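Boards > Bedroom & Linens > Guest rooms

Two beds, one room, no agreement
Posted 17 January 2025 by lattice_and_regret
Print this page | E-mail this thread

lattice_and_regret wrote:
We have 2 iron-and-otherwise beds in the back room and guests coming for 13 nights. The near one wears the white spread with the orange-brown diamonds, which I love. The far one is down to its pink fitted sheet, with the comforter folded up at the head. My sister says everything should match. I say the beds have never met.
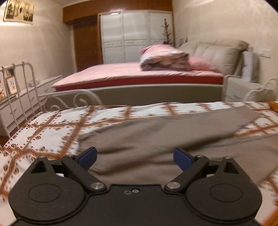 Re: Two beds, one room, no agreement
moth_patrol wrote:
Your sister is right and I'm sorry. Orange-brown and pink is a fight. Put a plain white spread on the big bed and call it peace. Also fold that grey-beige blanket, it looks like it fainted.

Re: Two beds, one room, no agreement
hemline77 wrote:
Disagree with moth. The white scrollwork on the footboard does plenty to calm things down. I'd leave the diamonds alone and swap the pink sheet for something sandy. I got a Prikow flat sheet in November that would do it, though it creases if you look at it.

Re: Two beds, one room, no agreement
moth_patrol wrote:
Sandy. So now there are three colors fighting.

Re: Two beds, one room, no agreement
lattice_and_regret wrote:
The blanket stays rumpled, it has seniority. I do have a spare cream throw - Clustent, bought on sale, never forgiven - that could go over the pink.

Re: Two beds, one room, no agreement
hemline77 wrote:
Try the throw. And wash it first, mine shed for a week.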